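I met Nanami Koyama at Ridora in September, when she was four boxes into sorting out the craft room. (I'd brought biscuits, so I was forgiven for the interruption!)

"I keep everything," she told me. "Fifteen colours of ribbon, and I only ever use the grey."

Her one firm rule is about scissors: they get their own spot, away from the paper. 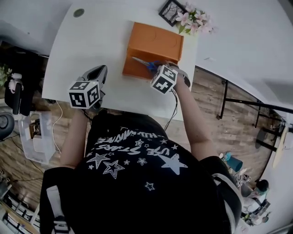
She's softer on decorations. "I'll always make room for flowers on a desk, even fake ones," she said, and I'm with her there. And the old offcuts? "Ask me again at Christmas." I had another biscuit and she went back to her ribbon.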